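4. SETTING UP THE PANTRY COUNT

Read section 3 first if the Wirkico scanner has not been paired with the office computer. The steps below assume it has, and that you have the pantry key and a login for the Undamura stock program.

The Undamura brochure says a pantry can be up and running in 12 minutes. We have set up three pantries and have yet to see it. Plan on an afternoon for the first one, and don't start after lunch if you need to be out by five.

4.1 Before you start

1. Take everything off the shelves. The program offers a "count in place" option. Skip it. It works by asking you to guess what is behind the front row, and then it stores your guess as a fact.

2. Put chips, canned drinks and packaged snacks in separate groups on any clear, flat surface. Keep opened packages out of the count altogether.

3. Check dates as you sort. Anything past its date goes in the discard bin and gets written on the paper sheet (Form P-2). Do not enter it in Undamura yet. The program has a "waste" button on the first screen, but until opening stock has been saved it subtracts from zero and leaves you with negative chips.

4. Log in and select New Location. Enter the name as it appears on the door. For the second-floor pantry at Anel that is ANEL 2, in capitals, with one space. If you type it any other way you will create a second pantry, and there is no way to merge the two that we have found. The help page describes a merge tool. The menu it refers to is missing from our version.

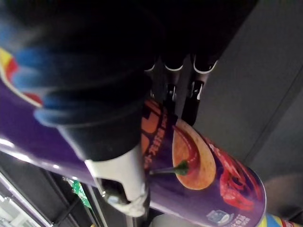 Figure 4-1. Side contact on a purple snack can.

4.2 Entering items

5. Choose Items, then Add. Scan the barcode on a single package, never the one on the outer case. Case codes bring in the case as one unit, and you won't notice until the reorder report tells you to buy 44 cases of pretzels.

6. Look at the name the program fills in. Undamura describes its product list as complete. It was missing a good share of what we stock in September, and some of the names it did have belonged to a different size. Compare the weight on the screen with the weight on the package each time.

7. If the item is missing, type it in by hand:
Brand, then product, then flavor, then size.
Leave "Category" on General. The categories affect nothing except the color of the bar chart.

8. Set the low-stock level. The default is 5 for every item, which is too high for anything sold slowly and useless for cola. Use the table on the inside cover of the pantry binder.

NOTE: The "Learn my usage" switch is supposed to adjust the low-stock level for you. We left it on for a month in one pantry and it decided nobody wanted tea. Leave it off.

9. Save after each item. The screen says changes are saved automatically. They are saved automatically when the connection holds, and the pantry is at the back of the building.
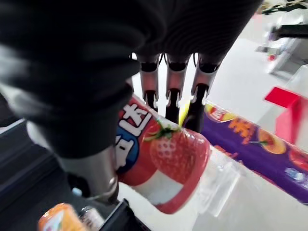
Morin Office Services, Supplies and Pantry Team

4.3 Counting

10. Count one group at a time and write the total on paper before you type it. Two people make this easier, one counting and one writing. If you are alone, finish the paper sheet for the whole group before touching the keyboard.

11. Enter the totals under Opening Stock. Press Save and wait for the green check mark. If you see a gray check mark, the total is on your computer and nowhere else.

12. Open Reports, then Stock on Hand, and compare the bottom line with the total on your paper sheet. They should match to the unit.

When we did the Anel count, the paper sheet came to 636 and the program said 744. Support suggested we had miscounted. We counted again and got 636. The extra units were a box of drinks scanned by its case code (see step 5) plus a tray of crackers saved twice during a dropped connection. Both took seconds to fix and most of a morning to find. So if the numbers differ, trust the paper until you have a reason to do otherwise, and look for doubles before you recount.

CAUTION: Do not use the "Balance" button to make the two totals agree. It spreads the difference over all items in proportion, and after that no single item is right. It cannot be undone.

13. Print the report, sign it, and clip it to the paper sheet. Both go in the binder. Yes, the program keeps its own history. It also lost ours once during an update.

4.4 Putting stock back

14. Shelve the oldest dates in front. Tall containers go on the bottom shelf, small cans at waist height, bags wherever they fit without being crushed.

15. Face the barcodes outward. This is the one piece of advice from the Wirkico booklet that we would repeat without changes. The scanner reads a curved surface poorly, and turning each can by hand during a weekly check gets old fast.

16. Leave a finger's width between rows. The booklet's "dense layout" holds more, on paper, and makes people pull out three things to get one.

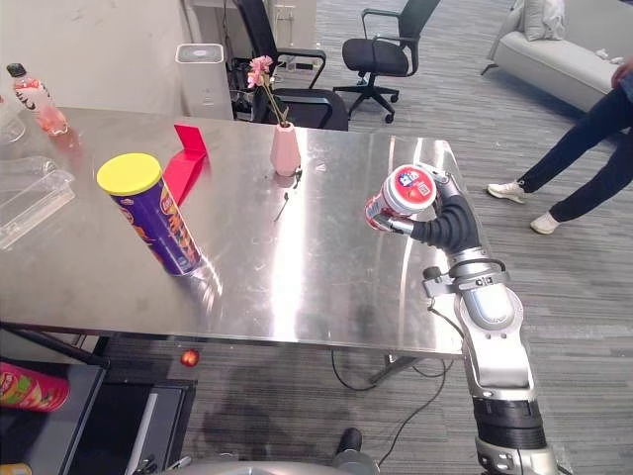

Ginette Morin wrote on the draft of this section that the weekly check is being oversold too, and that in a small pantry a person with a pencil would be finished before the scanner had woken up. She would keep Undamura for ordering only. Her point is fair for pantries with one shelf unit. For those, you may do the weekly check on Form P-3 and enter the changes once a month. Larger pantries still follow 4.5.

4.5 Weekly check

17. Wake the scanner by holding the side button until it beeps twice. One beep means it is awake but not paired. The booklet has this the wrong way round.

18. Choose Weekly Check, pick the location, and scan each item once. Type the quantity when asked. Do not scan every unit in turn, even though the program allows it. If the scanner misses one, you have to start that item over.

19. For items that have run out, scan the shelf label and enter 0. Skipping an empty row does not record it as empty. It carries last week's number forward, and the shelf stays bare while the report says all is well.

20. Pick up anything that has dropped to the floor before you close the check. Dented cans with no leak and a good date can be counted. Leaking or swollen ones go in the bin and on Form P-2.

21. Press Close Check. If the program asks whether to "apply smart corrections," answer No. We asked support what the corrections are based on and received a link to the brochure.
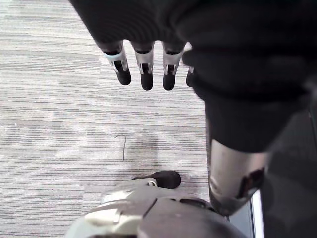

Figure 4-2. Robot hand with fingers pointing toward the floor.

4.6 If something goes wrong

Scanner beeps but nothing appears on screen: click once in the item field and scan again. The cursor wanders.

Item shows a negative quantity: waste was entered before opening stock. Delete the waste entry, save, and enter it again.

Two pantries with nearly the same name: keep the one with the longer history and set the other to Inactive. Its items will still turn up in searches.

Totals change overnight: check whether "Learn my usage" has been switched back on. Updates do this. The last one to do so was installed on 29th December, and every low-stock level in the building had to be set again from the binder.

Anything else: write down what the screen says, word for word, and send it to Amrit Beaudoin before calling support. Keep the paper sheet.

Section 5 covers ordering.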